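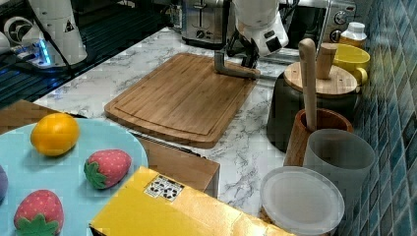 **HSM 214 Household Materials and Claims**
Handout 6: Boards, benches and the trouble with "natural"

Notes by Trinh Kiều. Tutorial questions go to Nga Trình, who is marking this block.

Bring the Asberg reading and your own notes from the bench session. If you only have time for one of the two, bring your notes. The reading is a trade pamphlet and should be treated as one.

## 1. What we are asking

Bamboo boards are sold on four claims: that they are harder than timber, kinder to knives, cleaner, and better for the planet. The first two pull against each other, which ought to bother you before you get any further. A surface that resists the blade is a surface the blade has to put up with.

My own view is that bamboo makes a decent board and a poor slogan. You are welcome to disagree, provided you do it with something you have measured or watched.

## 2. What a bamboo board is made of

Bamboo is a grass. The stem is hollow, so a flat board has to be built up from strips glued side by side, and the long parallel lines along the surface follow that construction. When a label says "solid bamboo", ask what the word solid is doing there.

The glue matters more than the marketing lets on. Labels seldom name it. The Forkel leaflet calls its adhesive "food friendly" and stops at that, with no standard cited. Write down what a label leaves out as well as what it says.

## 3. The groove

A juice groove around the edge is meant to catch liquid from meat or fruit. Points for discussion:

- It costs you usable cutting area, and on a small board that is a real loss.
- It is the hardest part to scrub and the part people rinse most lazily.
- It only works on a level bench, with a modest amount of juice.

Sutter claims its groove "keeps benches spotless". I have carved a roast on one. It does not.

## 4. Stone underneath

Marble looks cool and clean and is fussier than either. Lemon juice and vinegar will etch a polished surface, and sealing it won't stop that – a sealer slows staining, a separate problem that students mix up every year. A board protects the bit of stone it covers. Whatever runs off the edge lands on the rest.

A damp cloth laid flat under the board will stop most of the sliding. Take it away afterwards and dry the stone.

## 5. The Stestside survey

You will see this quoted: 2,391 households, 88 per cent "satisfied" with their bamboo board. Before you repeat it, note that everyone surveyed had bought one, and had done so recently. Satisfaction was a yes or no question. There was no comparison group using timber or plastic, and the summary doesn't say how many people were asked and didn't reply. A sample over 2,000 sounds grand, but size doesn't mend a lopsided question.

## 6. For the tutorial

Choose one claim from a real label. In 2 pages, set out what would have to be true for the claim to hold, how you could check it in an ordinary kitchen, and what result would change your mind. Hand-drawn tables are fine. Please don't cite the seller as evidence for the seller.

Extensions go through Nga before the tutorial starts.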